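Workbench and craft table tips – covering the top

Quick page this week, been flat out. A few of you asked how I keep the table from getting wrecked with glue and paint, so these are the things I do. Not in any real order.

Paper
Plain white, the widest you can get. Roll ends are cheap if you ask at a print shop. I tried newspaper for years and the ink comes off on everything, esp. pale fabric and your elbows. Brown kraft is OK but you can't see a dropped pin or a grey screw on it. White you can.

Cut it longer than the table. Always. 12 cm extra each end if you're folding under, less if you're just laying it flat for the arvo.

Getting the curl out
Paper off a roll wants to go back to being a roll. Put it curl side down overnight with a few books on the corners. Or drag it over the table edge, gently, both hands. Don't iron it, I did once and got a brown mark and a smell that hung about till tea time.

Ripples in the middle don't matter for painting or glueing. They do matter for cutting out a pattern – then you want it taped tight.

Tape
Painter's tape only. Masking tape left on timber over summer goes hard and takes the finish off with it. Eftychia Bakalis wrote in to say a dab of eucalyptus oil on a rag shifts the old stuff, then wipe with soapy water. Test underneath first. Worked on my pine top, didn't try it on anything painted.

Tape the long sides first, short sides after. Leave one short end loose if you need to slide the sheet along as it gets mucky.

Layers
Lay 11 sheets at once if you've got kids coming over. Peel the top one off when it's had it. Saves re-taping. Mohit Rastogi does the same at his bike bench with butchers paper, says grease goes thru two layers but never three.

Glue
Water based only on bare paper. Anything stronger, put an old baking tray under it. Hot glue gun lives on a tile, allways, and gets unplugged when you walk off. Even for a cuppa.

Power on the table
Power board goes at the back, on the side away from your cutting hand. Cords run off the back and down, never across the paper. No water jars on that side. If you're spraying or using anything wet, move the board off the table altogether. And don't plug one board into another. Look it over now and then – cracked casing or a loose socket, bin it, don't tape it.

Mine's white on white paper with a bit of the tan, wood-coloured top just showing behind. Bit hard to spot when the table's full, so I might put a strip of red tape on the side.

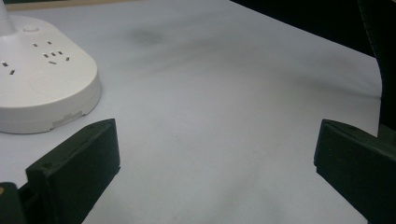

Crumbs and offcuts
Fold the sheet in from the sides, lift the lot, straight in the bin. Glitter too. Do it slow. Clean bits get cut down to 16 cm squares for mixing paint on, stack lives in the drawer with the rulers.

Storing the roll
Standing up in a tall bucket, rubber band top and bottom. Lying down it gets flat spots. Keep it out of the laundry, damp gets into it and it never sits right agian.

Next time – blunt scissors. Send me yours, tips I mean, not the scissors.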